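Informe de avance al patronato – segundo periodo
Programa Demeven de alojamiento temporal y descanso para familias con un menor hospitalizado
Fecha: 08/03/2022
Preparado por: Oanh Tôn, coordinación del programa

Resumen del periodo

Cuando firmamos el convenio, en septiembre, teníamos un edificio a medio amueblar y una lista de espera que ya daba vértigo. Hoy las cuatro plantas están abiertas y, desde el inicio, hemos ofrecido 326 noches de estancia a familias que viven lejos del hospital. ¡Es una cifra que nos tiene contentísimos! El primer informe se quedó en las obras y los permisos, así que en este me extiendo más sobre lo que de verdad queríamos contar: cómo se duerme en la casa, quién viene y qué hemos ido cambiando por el camino.

La subvención cubre el alquiler, la ropa de cama, la lavandería externa y la media jornada de Thịnh Tăng, que lleva las entradas y salidas. Todo lo demás (cocina, calefacción, seguros) sigue a cargo de la asociación Plarkwood, como se pactó.

Ocupación y perfil de las familias

La mayor parte de las estancias son cortas, de entre dos y cinco noches, y coinciden con pruebas o con intervenciones programadas. Hay también un grupo más pequeño de estancias largas, ligadas a tratamientos que se repiten por ciclos, y ahí es donde el programa se nota más. Una madre nos contaba que antes volvía a casa en autobús cada noche y que llegaba cuando los hermanos ya dormían. Ahora se turna con su pareja y los dos comen caliente.

Hemos mantenido la regla de no pedir justificante de ingresos. Basta con la hoja que entrega la trabajadora social del hospital. El trámite dura poco y las familias lo agradecen muchísimo, sobre todo las que llegan de urgencias con lo puesto.

Las reservas se gestionan con el calendario de Staltel, que sustituyó a la libreta de recepción. Al principio costó, porque la libreta estaba a la vista de todo el mundo y el calendario no, pero los solapamientos han desaparecido y Thịnh puede ver desde el teléfono qué habitación queda libre al día siguiente. Conservamos la libreta para los recados.

Las habitaciones

Aquí es donde más hemos aprendido. El plan inicial destinaba casi todo a los colchones y muy poco a lo que va encima, y en las primeras semanas oímos siempre lo mismo: que se dormía bien pero que faltaba con qué apoyarse para leer, para dar un biberón o sencillamente para sentarse en la cama a hablar por teléfono.

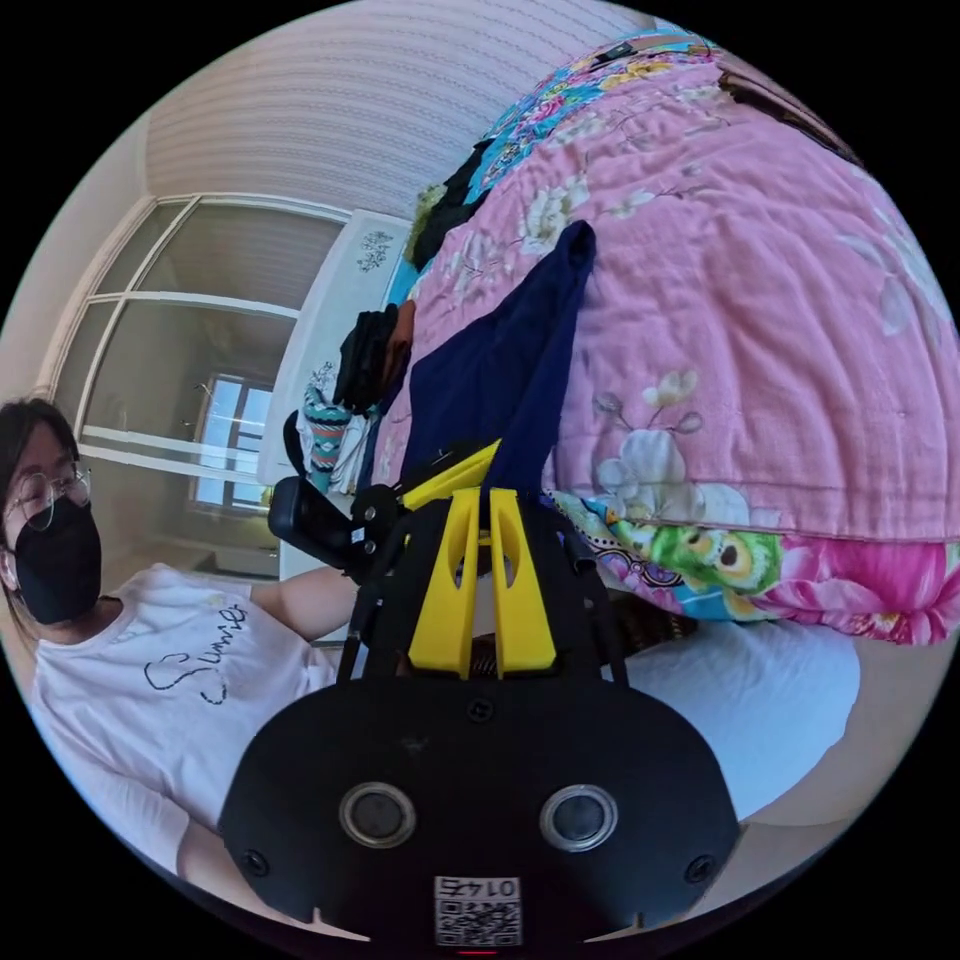 Con la partida que autorizó el patronato, 4000 euros, hemos comprado juegos de sábanas de algodón, mantas ligeras, protectores lavables y cojines de respaldo. También hemos cambiado las bombillas del techo por otras de luz más cálida. Queda un pequeño remanente que proponemos dedicar a cortinas opacas para la fachada este, donde amanece muy pronto y hay niños que se despiertan con el primer rayo de sol.

La lavandería ha sido el punto flojo. El proveedor recogía una sola vez por semana y con las estancias cortas eso no alcanzaba. Renegociamos en el mismo precio dos recogidas, a cambio de entregar la ropa ya separada en sacos, y desde entonces no nos hemos quedado sin sábanas ninguna noche. Pedimos que conste este cambio en el anexo de proveedores.

Un detalle que no estaba previsto: el silencio. Las habitaciones dan a un pasillo con suelo duro y los pasos de madrugada se oían en toda la planta. Pusimos burletes en las puertas y una alfombra larga en el pasillo de la segunda, y los comentarios del cuaderno de visitas han cambiado de tono por completo. Queremos repetirlo en la tercera en cuanto haya presupuesto.

Actividades de la casa

Empezamos con la idea de no organizar nada, porque las familias vienen cansadas y lo último que quieren es un programa de actos. Pero la cocina común hizo su trabajo – alguien preparó sopa para todos, otra familia puso el postre – y de ahí salió una cena semanal que ya funciona sola. A la gata del patio la bautizaron Mai los niños de la primera planta, y hay quien pregunta por ella antes que por la contraseña del wifi.

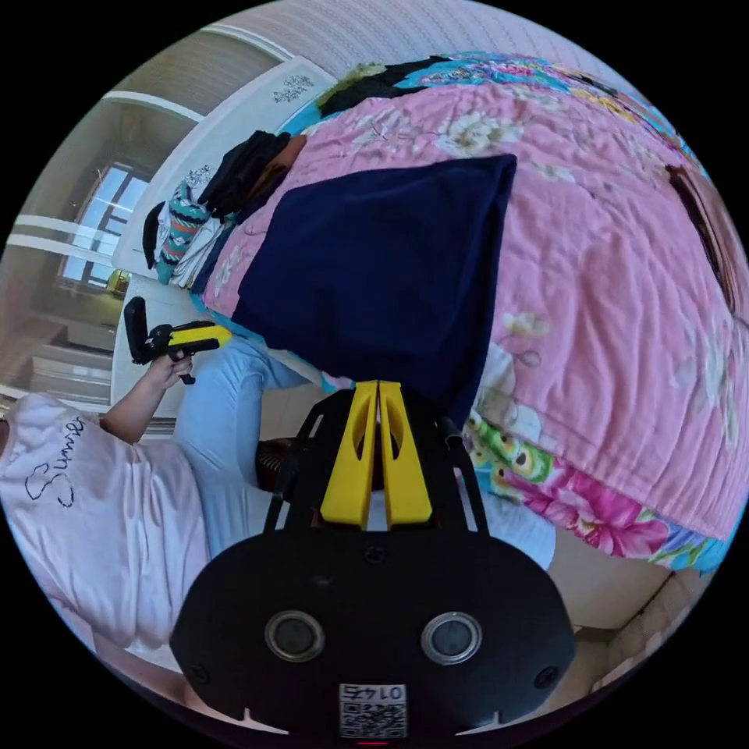 El rincón de lectura ocupa lo que iba a ser el cuarto de maletas. Tiene unos 60 cuentos donados, una mesa baja y lápices de colores, y es con diferencia el sitio más usado a la hora de la siesta. Los hermanos pequeños son los grandes olvidados de un ingreso largo, y verlos allí tumbados dibujando nos confirma que el cambio mereció la pena.

También hemos ofrecido un taller de sueño infantil con una enfermera jubilada, en dos sesiones. La primera se llenó; la segunda coincidió con una nevada y vinieron tres personas, que se quedaron charlando hasta mucho después de la hora. Lo repetiremos en primavera con otro horario.

Dificultades

La caldera falló dos veces en enero. La segunda avería nos obligó a trasladar a dos familias a un hostal cercano y el coste lo asumió Plarkwood. El técnico recomienda cambiar la bomba antes del próximo invierno y adjuntamos su presupuesto.

Seguimos sin plaza de aparcamiento reservada. El ayuntamiento ha contestado a nuestra solicitud pidiendo un plano nuevo, que se entregó el mes pasado.

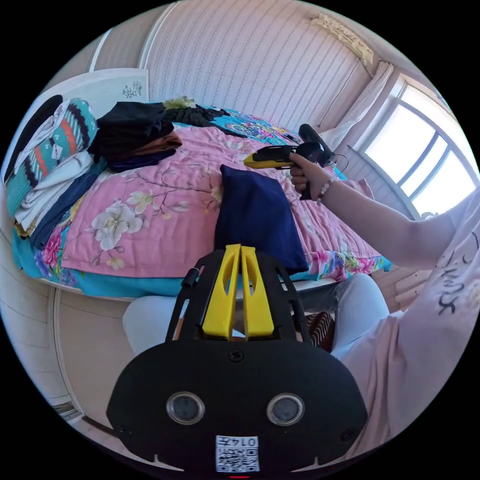 Próximos pasos

Instalar las cortinas opacas en la fachada este, si el patronato aprueba el uso del remanente.
Colocar la alfombra del pasillo de la tercera planta.
Traducir las normas de la casa al árabe y al rumano, que son las lenguas que más nos piden.
Cerrar con el hospital un teléfono directo para los ingresos de fin de semana.

Las cuentas detalladas y las facturas van en el anexo 2. Thịnh puede enseñar la casa a cualquier miembro del patronato que quiera acercarse, preferiblemente por la mañana, ¡y estaremos encantados de invitarle a un café en la cocina!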